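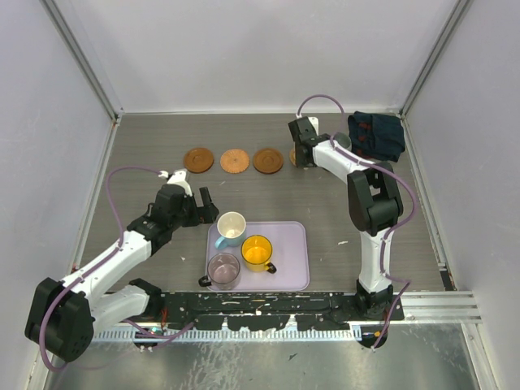
Britlow Fold-Flat Laundry Table, two months in

I paid $219 for a table to fold clothes on. I want that out of the way first, so you know I had every reason to like it.

The Britlow gets sold as a cure for the laundry pile. The box says "laundry day, solved" and the web page goes on for a long time about posture and flow. My laundry was never a mystery that needed solving. I had a dryer, a bed, and a habit of putting clean clothes on the bed and then sleeping next to them. Could a table change that? I had doubts, and I still have most of them.

Putting it together took 60 minutes. The instructions say 8. I don't know who they timed, but I would like to see that person do step four, where you hold both legs in place, line up the brace, and turn a bolt with the short end of a key. The key is soft metal and rounded off before I was done. I used one from an old bed kit and it went fine after that.

Once it's up, it's up. I leaned on it with both hands and it didn't move much. There is a slight sway side to side if you push from the end, and it got a little worse in the second month until I went back and tightened everything. Britlow says no tightening is needed. Do it anyway.

The top is the best part. It's smooth enough that sweaters don't snag and big enough for a bath towel laid out flat. A fitted sheet still hangs over, but I've given up on fitted sheets and so should the people who write ads about them. The height is good for me at the sink-counter level I'm used to. If you're a lot shorter, try one in a store first. The legs don't adjust, which seems cheap at this price.

Now the folding part. The legs do fold flat, and the table does slide behind a door. The latch is stiff and likes to pinch. I folded it away every time for the first couple of weeks, then every other time, and now it lives in the hall with mail on it. I suspect that's how most of these end up.

It also comes with a plastic shirt board, the kind with flaps. Mine cracked along one hinge. By hand I'm faster, and my shirts look the same in the drawer. Skip it.

I did try the cheaper Findside at my sister's place. It's lighter and it bows in the middle when you put a full basket on it, so I can see where some of the extra money went. The Wiegand looks nicer than either one, but it's a fixed table and I don't have the room. I haven't used it, so take that for what it's worth.

Customer service was slow. I wrote about the cracked board and got a form reply from the Clurkthorpe office asking for a photo of the box, which I had thrown out. A second note got me a new board. I haven't opened it.

Do I fold more than I used to? A bit. Standing up beats bending over a mattress, and my back is less sore after a big load – I'll give them that. But a kitchen table does the same job, and so does any solid desk at the right height. If you have one of those, clear it off and try it for a month before you spend anything.

2 stars for the folding legs and the shirt board. The top alone would get more. I'm keeping it, mostly because I can't face taking out those bolts.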